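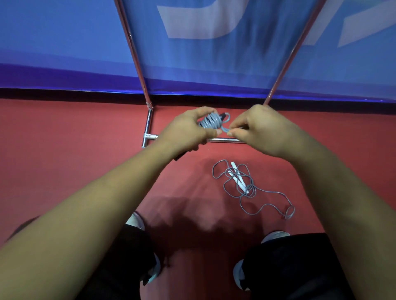
Zineb Badawi wrote back on the first draft of this list to say that a show of books and manuscripts hardly needs a safety walk at all, books being about the best behaved things you can put in a room, and could we please keep it to a single page. I love that, and I did try! But the books are only part of it. There are lamps and cases and stairs, and people who walk backward while reading labels, so it has come out longer than a page and I hope she will forgive me.

Balamwood Library, Sotano Room (lower level)
Exhibit: The Flustgate Novels, Manuscripts and First Printings
Pre-opening safety inspection
Date of walk: 31/08/2026
Walked by: Ginevra De Luca
Marks used: OK / Fix before opening / Watch

ENTRANCE AND STAIRS

Handrail firm on both sides, top to bottom
OK
Comment: I leaned my full weight on it at each bracket. The lower bracket that used to click has been quiet since it was tightened in April.

Stair edges marked and visible with the lights at show level
Fix before opening
Comment: With the lights all the way up they're fine. At show level the bottom step more or less disappears, and that's exactly where people look up to read the title wall. Please add the pale tape we used for the poetry evening — there is most of a roll left in the supply closet, on the shelf with the extension cords.

Elevator working, call button lit
OK
Comment: Slow as ever. The door stays open long enough for a wheelchair and a companion.

Occupancy sign posted
Watch
Comment: The sign is there but the coat rack hides it from anyone coming off the elevator. I moved the rack over and it will surely wander back.

EXITS

Both exits open freely from inside, no key needed
OK

Exit signs lit
OK
Comment: I held the test button down on each one until the backup came on.

Path to rear exit clear at full width
Fix before opening
Comment: Sorry to be a bore about this. The crates that the Fabbri cases came in are still stacked in the back hallway, and while a person can get around them, a person in a hurry in the dark could not. They can go up to the loading area, or home with whoever has a garage. I know they have to be kept for the return trip.

DISPLAY CASES

Cases level and not rocking
Case 2: Fix before opening. All others OK
Comment: Case 2 is the one with the handwritten flood chapter, and it rocks toward the wall if you rest a hand on the front corner. Children will rest a hand on the front corner. I put folded card under the foot for now, which I don't want anyone to mistake for a repair.

Glass free of chips and sharp edges
OK

Locks closed, keys signed back in
Case 4: Fix before opening
Comment: The lock on case 4 turns but doesn't catch unless you lift the lid slightly first. Fabbri's fitting sheet says the lid should drop into place by itself, so I think the hinge needs a small adjustment. In the meantime please lift, turn, and then try the lid again with your other hand before you walk away.

Case lights cool enough to touch after an hour
OK
Comment: I left them on through lunch and could keep my palm flat on every housing. Good news for our fingers and better news for the paper, which was cheap stuff when it was new and has had a long life since.

Books supported, spines not strained
OK
Comment: The fat omnibus is happier on the deeper cradle. Please resist opening it any wider to show the street map, even though the map is wonderful and everyone will ask. There's a copy of it on the reading table.

ELECTRICAL

Cords out of walking paths or covered
Watch
Comment: Covered everywhere now. The cover by the listening station curls up at one end when the room warms, so press it down with your shoe each morning as you go past.

No extension cord plugged into another
OK
Comment: There was one. There isn't now!

Listening station volume limited
OK
Comment: The recording of the siren passage is startling through headphones even so. I would like a line on the card warning people about it, in type big enough to read before they put the headphones on.

READING TABLE AND SEATING

Chairs sound
OK
Comment: The armchair with the loose arm has gone upstairs to be glued. Please don't bring it back down just because we are short of seats on opening night.

Shelf unit fixed to wall
OK
Comment: Pulled hard at the top. The lending copies can go back on it, heavier ones low down.

FIRE AND FIRST AID

Extinguisher in place, gauge in the green, tag current
OK

First aid box stocked
Fix before opening
Comment: Plenty of gauze and no ordinary small bandages, and ordinary small bandages are all we ever use.

No open flame
OK
Comment: Zineb asked about candles for the reading of the blackout chapter. I do see how lovely it would be. The battery ones flicker quite nicely and I have a drawerful at home that I'm glad to lend.

PAPERWORK

Insurance list matches objects on display
Watch
Comment: The deductible on the lender's policy is $600, and the loan form says $333. I've written to ask which one stands. Until I hear, would everyone please sign and date the condition sheet at closing, even on a quiet day when you're sure the lids stayed shut.

REPLIES

Zineb Badawi: All right, I take back the single page. Crates are going up to loading tomorrow. I'll do the tape and the bandages myself on the way in. Can I still have the flickery candles?

Ginevra De Luca: You can have all of them, and fresh batteries too. I'll call Fabbri about the case 4 hinge and the foot on case 2, and I'll walk those items again once they have been.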